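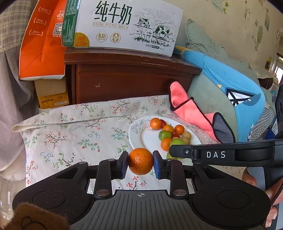 The first fake Lirnell store went up in March. It had the same logo, the same product photos and a padlock in the address bar, and it took card payments for two weeks before a customer wrote in to ask where her order was.

Lirnell sells kitchen textiles from a small office in Blackwood. Marina Christodoulou, who runs the web side, had never looked for copies of the site. She found the address was one letter off from the real one.

"People trust the padlock," she says. "All it means is the connection is encrypted. The thieves had a valid certificate too." 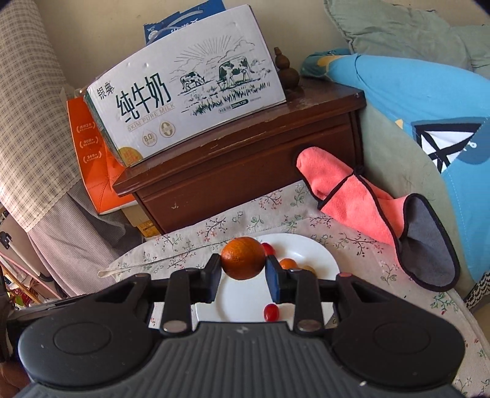 The host took seven days to pull the site down. By then almost 4,000 people had visited it. Christodoulou has since bought the closest misspellings of the name and pays Flelis, a monitoring service, to flag new domains that look like hers. It has caught two more – both were parked pages with nothing on them yet.

She also moved the company's order emails to a single sending address and listed it on the contact page.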